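## 4. Where the Laps Go: Surface, Cushion and Lap Time at Huvilico

Short dirt ovals have been described as laboratories by people who have never tried to hold a clipboard on one. Our own season at Huvilico, a quarter-mile clay track with modest banking and an immodest amount of flying mud, gave us 2680 timed laps from the sprint and midget classes. Every car carried a transponder. Two of these were lost over the outside wall along with the bumpers they were attached to, and the laps they had already recorded are included.

The question for this section is a simple one. Drivers say that the fast line moves up the track as the night goes on, and that a driver who follows it too early or too late will be passed by someone less talented. We wanted to know how much of this is surface and how much is storytelling. Leandro Barrios, who prepared the track for all but one of the meetings we attended, told us at the outset that the answer was "mostly water," and then declined to say how much water he used.

We therefore measured it ourselves. Soil cores were taken at three heights on the banking in turns one and three, once before hot laps and once before the feature. Lap times were sorted by the line the car took at the middle of the turn, judged from the scoring stand. A lap was dropped if the car was under caution, on its way to the pits, or facing the wrong direction.

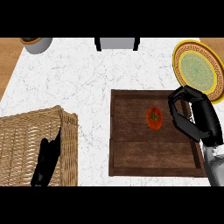

Figure 4. Rendered view, from overhead.

The low line was the faster choice in the early heats at every meeting, which will surprise no one who has stood at the fence. The moisture readings near the bottom fell steadily from then on, and the lap times there got worse with them. By the feature, the loose clay thrown up by sixty minutes or more of racing had built a ridge near the wall, known to drivers as the cushion. Cars that leaned their right rear tire against it gained back nearly everything the bottom had lost. Cars that leaned slightly too hard against it supplied most of our caution periods.

The change from one line to the other was not gradual. We had expected a slow drift upward and had prepared a rather handsome model of one. In practice the field stayed low until one driver tried the top and passed somebody, after which nearly everyone went up within a few laps. At the Henao Memorial this happened during the second midget heat. At the Urkia 68, a longer race named for its lap count, it happened after the halfway break, and the leader was the last to notice. He had no one in front of him to copy.

This makes the surface only part of the story. The cores suggest that the top was already the better line for some time before anyone used it, particularly among the midgets, whose drivers have less power to waste on an experiment. We ran the lap-time model 1000 times on resampled data, and the delay survived in all but a few runs. The handsome model did not survive and has been moved to the appendix.

Two limits should be stated. The first is that our line judgments were made by eye, at night, through dust. Where two observers disagreed, the lap was marked as unknown, and we were humbled by the size of that group. The second is that tire choice was not controlled. Most teams ran the Isow medium compound on the right rear, or said they did when we asked, and we had no means of checking that did not involve crawling under somebody's car. Section 5 takes up the matter of restarts, where the same drivers had much less time to think.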